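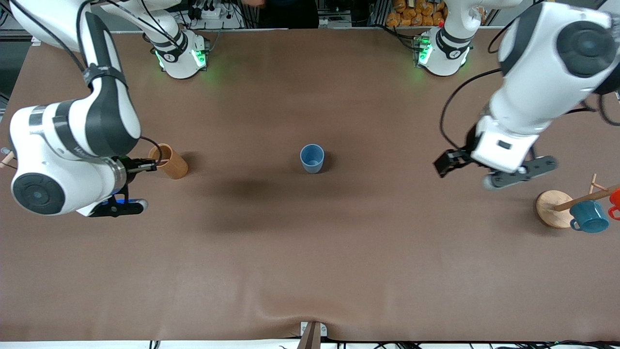
Figure 8. Two cups on a brown tabletop, with a wooden mug tree at the right.

4.2 Where cups come to rest

We had assumed, when Rigoberto Nava and I first sat down over the Kemport household diaries, that a mug tree would more or less settle the question of where cups live. The diaries were a good deal messier than that, and we grew rather fond of them for it. Of the 200 households who kept one through September, 175 owned a mug tree or a row of hooks, and 35 of those wrote that they still left a favorite cup standing out on the table. Cups such as the tan wooden one on the left of Figure 8, came up again and again in these entries, since most trees are made for hanging. One parent in Brarkbridge called hers "the cup that never got a home," a phrase we borrow in Section 5 when we turn to shelves.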